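Februar · von Rongrong Lu
Zuletzt aktualisiert um 17:40 Uhr

Die Falte

Am Nachmittag, als Arif Barua zum ersten Mal eine saubere Kante hinbekam, schrie er so laut, dass Yichen zwei Tische weiter den Schraubenzieher fallen ließ.

»Sie liegt! Yichen, sie liegt!«

Und sie lag wirklich, Ecke auf Ecke, ein Stück Stoff, klein wie eine Serviette. Wer nie mit zwei Greifern statt mit zehn Fingern gefaltet hat, kann sich kaum vorstellen, was für ein Glück das ist. Man drückt zu, man zieht, und der Stoff macht, was er will, er rutscht und beult sich und dreht sich weg wie ein Kind, dem man die Nase putzen möchte. Arif hatte es an diesem Tag schon 70 Mal versucht. Er führte eine Strichliste auf dem Unterarm, mit Kugelschreiber, und wollte sich bis zum Wettbewerb in Ororside nicht mehr waschen.

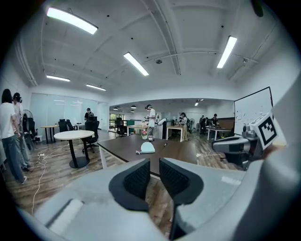
Die Roboter-AG hieß Lesel, und wer wissen wollte, warum, bekam jedes Mal eine andere Antwort. Ruoxi Cheng behauptete, es sei der Name eines Esels aus einem Kinderbuch. Yichen Meng sagte, es sei ein Tippfehler auf dem Anmeldeformular, den zu korrigieren eine Gebühr gekostet hätte. Sicher war nur, dass Lesel in Ororside gegen Mendamden antreten würde, und Mendamden hatte im letzten Jahr 167 Punkte geholt. Lesel hatte 6.

»Sechs sind mehr als keine«, sagte Ruoxi und klappte den Laptop auf. »Noch mal von vorn. Und diesmal die linke Hand langsamer, Arif, du reißt.«

»Ich reiße nicht.«

»Du reißt, seit du hier bist.«

Er riss tatsächlich. Er wusste es auch, er spürte es im Handgelenk, dieses kleine Zucken kurz vor dem Ende, wenn die Freude schon da war und die Falte noch nicht. Was die Hände vormachten, würde Han nachmachen, und Han war gründlich. Han hatte schon Yichens Angewohnheit übernommen, nach jedem Griff einen Moment zu warten, als müsse er erst überlegen, ob er den Herd ausgemacht habe. Es war zum Verrücktwerden, und es war das Schönste, was Arif je gesehen hatte! Eine Maschine, die zögerte wie Yichen!

Also von vorn. Ellbogen locker, Schultern runter, die Spitzen aufeinander zu. Er dachte an seine Großmutter, die Bettlaken so falten konnte, dass sie in der Luft knallten, und die immer sagte, man müsse den Stoff überreden.
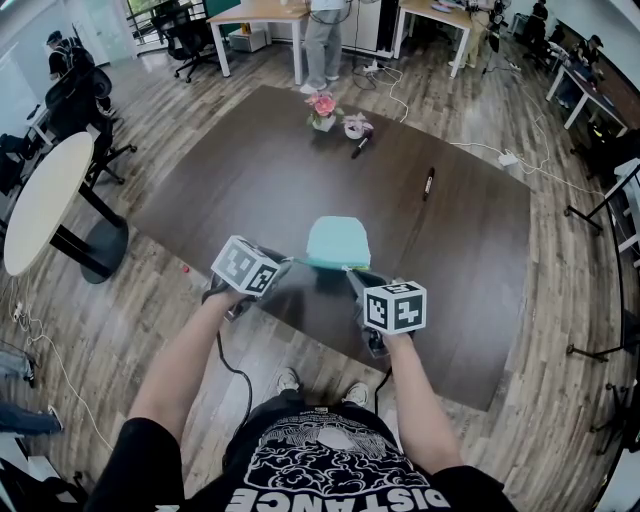
Daithí Mac Mathúna fand, überreden sei ja gut und schön, aber in Ororside laufe eine Uhr, und ob Han wohl auch ein bisschen schneller überredet werden könne.

»Schnell kommt später«, sagte Arif, ohne aufzusehen.

»Später ist in drei Wochen.«

»Dann kommt es in drei Wochen.«

Ruoxi lachte. Yichen hatte den Schraubenzieher wiedergefunden und vergessen, wozu er ihn brauchte. Irgendwo klingelte ein Telefon, keiner ging ran, und Arif faltete. Beim nächsten Mal riss er nicht. Beim übernächsten auch nicht. Er merkte, dass er dabei die Luft anhielt, und versuchte es mit Atmen, und das ging sogar besser.

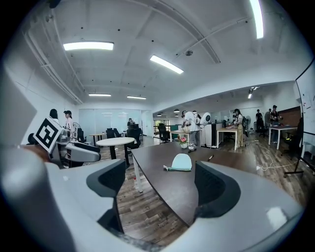 Gegen fünf rief Ruoxi den Zähler auf, den sie den ganzen Tag vor ihnen versteckt hatte. 1.146 Durchgänge seit Beginn des Schuljahrs, alle Hände zusammengerechnet, auch die verpatzten, auch der eine, bei dem Daithí niesen musste.

»Und jetzt lassen wir ihn«, sagte sie.

Arif trat zurück. Seine Unterarme zitterten ein wenig, die Striche waren verschmiert. Han hob den Arm, fuhr über das Tuch und blieb stehen. Einen Atemzug lang, genau so lang wie Yichen.

»Herd ist aus«, flüsterte Yichen.

Dann griff er zu, zog die Ecke herüber, sehr langsam, und legte sie ab. Schief. Zwei Fingerbreit daneben, mit einer dicken Beule in der Mitte, und Daithí war der Erste, der klatschte.

»Noch mal!«, rief Arif und krempelte die Ärmel hoch, obwohl da gar nichts mehr zu krempeln war. »Noch mal, noch mal, wer hat den Kugelschreiber?«

Diese Website verwendet Cookies. Mit der weiteren Nutzung stimmen Sie der Verwendung zu. Mehr erfahren | Einverstanden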